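Grurcombe Winter Arts and Sport Weekend – your questions

Quick answers to what people keep emailing us. If it's not here, write in and we'll add it when we get a minute.

Is it going ahead?
Yes. The province signed off on the indoor part in April. Outdoor stuff never needed a permit.

Where is everything?
Music and talks at Arkley Hall. Hockey, curling and the kids' skate at the Hao Arena, across the footbridge. Science displays in the arena foyer.

How many seats?
600 at the arena. 124 in the hall, all numbered. Once the hall's full it's full – no standing at the back this year, fire rules.

Do I need a ticket for both?
One wristband covers both buildings. Hall concerts need a seat booking on top, no extra charge. Do it on the same form, bottom of the page.

Can kids come alone?
Under 16 need an adult with them after 6 pm. Daytime is fine on their own at the rink, not in the hall.

I booked and got no confirmation.
Check your junk folder first. Then email us the name on the booking and which concert. Please dont book again, it holds two seats and someone else misses out.

Refunds?
Up to 3 days before. After that you can pass the wristband on to a friend, just tell us the new name.

Parking?
Lot behind the arena, enter off the Udent side. Fills up by mid morning. The hall has accessible spots only.

Is there food?
Chili, fries and hot chocolate at the rink. Nothing in the hall except water. You can bring your own to the arena, no glass.

What's in the foyer?
Local clubs, the library table, and the science displays.
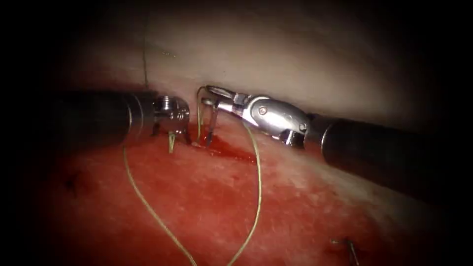
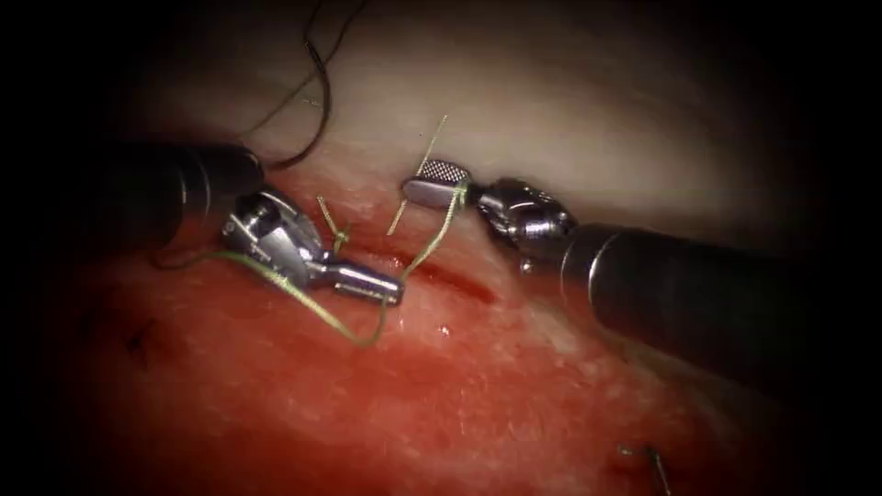
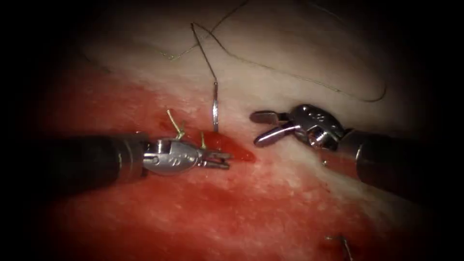
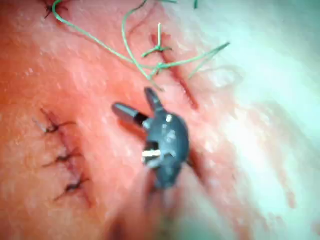 Getting there without a car

Shuttle leaves the Udent park and ride on the hour, first one 9 am. Last one back is 10:30 pm from the hall doors. Strollers fold, bikes go on the rack if theres room. Skates in a bag please – the driver will ask.

What if the weather turns?
Outdoor skate moves inside if the ice is soft. Concerts stay put. We post changes at the top of the home page by 8 am.

Can I still sign up to perform?
Hall program is closed. Open mic at the arena still has room, turn up half an hour early and put your name on the sheet.

Filed under: Events, Visitor info, Arts & Sport
Last updated: April
Contact us | © Grurcombe Arts and Sport | Back to top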